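1/25/25
Youssra Tazi

Sorting bench, long entry, because I finally got a good run at it and I want it written down before I forget which ideas were mine and which were Lahcen's.

The plan since we moved the bench has been to stop treating the tabletop as storage. Everything that comes in gets put in a wire basket on the left, gets looked at, and goes out to the shelves from there. Samah set up the label codes (Chraibi for bathroom stuff, Tandmont for kitchen stuff, Prernum for everything that fits neither) and I was skeptical of giving shelves proper names, but now I say "that's a Tandmont" without thinking, so she wins.

Today was cartons. Long skinny ones mainly, the toothpaste kind of shape, which are the worst things to store in the whole room. They roll if you stack them crooked, they slide under other things, and the printing on the end is the only part you see once they're on a shelf. I love a mesh basket for these! You can read a good part of the print right through the side without lifting anything out, and a long carton laid lengthwise behaves itself.
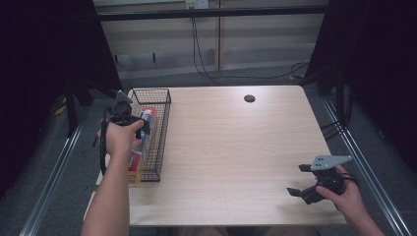 Lengthwise is the rule from now on, by the way. I tried crosswise in the smaller baskets and the cartons ended up leaning on the rim, and then the next basket doesn't nest or sit next to it properly. Lengthwise, back to front, end label toward whoever is standing at the table. Makis asked if it matters which end. It does to me. I don't want to be tipping my head at every basket on the shelf.

The other thing I'm happy with is keeping the basket on the left and the right side of the table clear. I had it in the middle for most of January and kept reaching over it. With the right side free there's somewhere to set a thing down while you decide about it, and I decide a lot slower than I thought I did. Anum is faster. Anum also puts things in Prernum that are obviously Chraibi, but we'll get there.

Things to do the same way every time, in the order I do them:

1. Clear the tabletop completely. Pens too, and the tape.

2. Wipe it down with the damp cloth, then the dry one. Go along the grain pattern, left to right and away from you. I know it's laminate and it doesn't care, but the streaks show much less that way, and on a top this pale you see every streak when the light is on it.
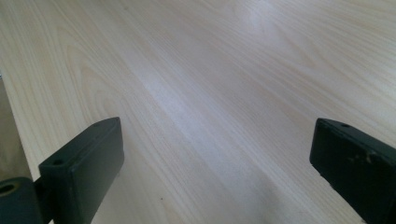
3. Basket goes down on the left, long side running front to back. Leave a hand's width to the edge.

4. One kind of thing per basket. If there's a stray, it goes to the right side of the table and waits.

5. Read the code out loud when you shelve it. Sounds silly, works great.

6. Write the basket in the log. We're at line 3,058 in the old log and I'm leaving that one alone; the new one starts from 1,000 so the two can't get mixed up. Samah's idea again.

Notes on the top itself. I'm still so pleased with it. The old bench at Irkeck was dark brown and you could lose a black pen cap on it for a week. On the light one anything small stands out right away, specks of dust included, and that has made me a much pickier wiper than I used to be. Lahcen thinks it's too bright under the overheads. He may have a point about the back of the table, where it can wash out the grain pattern, but I'd take that over the brown any day.

The cable hole near the back is handy and I'd like us to leave it open. Small things could drop through, so keep paper clips and caps away from that end — I'd rather do that than tape over it and then have to peel the tape off when we need a cord.

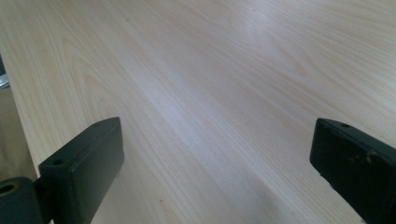
Basket count for the shelves: 16 on hand, and I've asked for 20 more of the same black mesh. Please nobody order the white ones. They're nice, but the depth is different and the shelf spacing was worked out for the black ones.

Still open:

The end labels. Tape flags on the wire come loose at the corners. Makis has some card tags with string from the May inventory and we could tie those on, which would look lovely, I think. Need to check that they don't snag when the baskets slide in.

Flat boxes. Haven't tried any yet. They may want to stand on edge like books, in which case the lengthwise rule still holds and I get to be smug about it.

Anum, if you're on the bench next, start with the Chraibi things and do the cartons first. The dry cloth is on the hook, the damp one needs rinsing.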